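4.2 Mugs, coasters and the shared tray

Of all the corners of the shared kitchen we looked at, the mug station gave us the most to think about, and we are still delighted by how much goes on there. Putting a mug away sounds like the smallest job in a household. It asks a person to pick a spot, respect the spots already taken, and leave the handle somewhere a sleepy hand will find it in February at six in the morning. In the three kitchens of the Sistero study we collected 565 short diary notes on this one chore, and the coaster came up far more often than we had expected.

Our layout is simple. Mugs live either on a salmon-pink tray near the front of the marble-look surface or in a row along the back, where the coasters are. Figure 4 shows the station with mugs in both places.
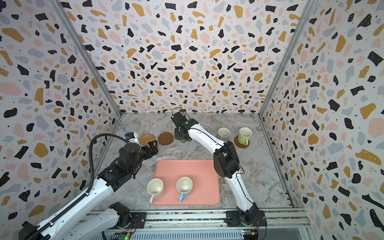 Kulsoom Janjua wrote in her diary that a tray makes her tidy in a way a bare counter never has, and that she will walk back across the room to set a mug inside the rim. Troels Bech disagreed in the margin: to him a tray is a parking lot, and a mug left there hasn't been put away at all. We love this split, and it ran through the whole set of notes. For one group the tray ends the job. For the other, the job ends at the coaster.

The coasters themselves are a mixed bunch, and that matters more than it might seem. A round woven rattan one sits among others in dark brown, pale blue and cream-white, so a mug can be matched to its place by color, by feel, or by plain habit.

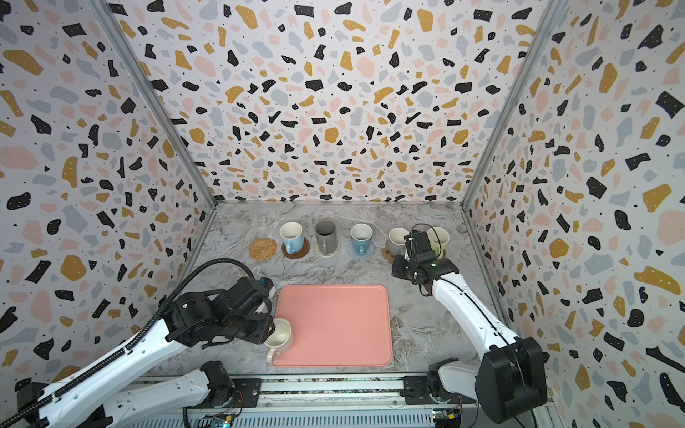 People who matched by color tended to say so proudly. Light blue on pale blue was a favorite pairing, and several notes treat it as a rule of the house even though no such rule was ever written down. People who went by habit gave places instead ("second from the left"), which worked well until somebody else moved a coaster. We coded the two groups separately, and a mug could carry up to two codes when the writer mentioned both color and place.

Decoration changes things again. A plain gray mug can stand nearly anywhere, but a light blue one painted with a yellow flower seems to ask for a side that faces the room.
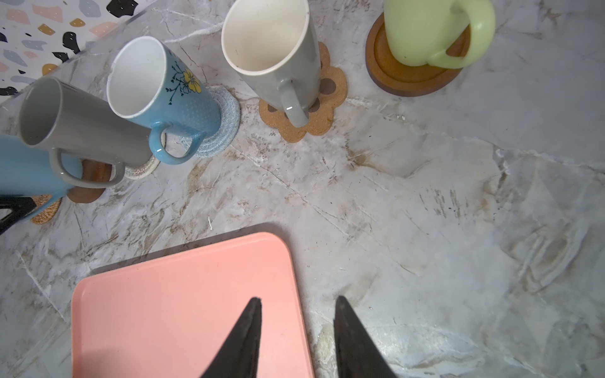 Wumpini Asante objected that the handle should decide, with the picture on the mug coming a distant second, and added that a row with every handle turned the same way is worth the extra minute. Beat Auer's notes agree on the handles but go further, asking for the row to be spaced so that two fingers fit between neighbors. We tried his spacing for ourselves and liked it very much!

Gathering the mugs back up turned out to be the more sociable half of the chore. A full tray holds six of them in two rows of three, upright, and the coasters stay behind on the marble in whatever pattern they were left, the paw-print one included. 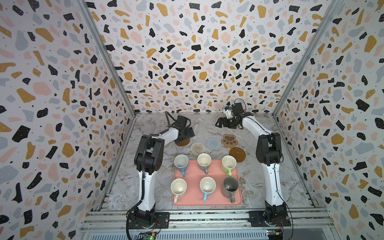
Writers rarely tidied the coasters at this stage. Most notes treat them as furniture, things that wait for the next round, and only the Clultska household lined them up again before the mugs came back. Section 4.3 takes up that household's habits in more detail, along with the question of who gets to choose first when the tray is full.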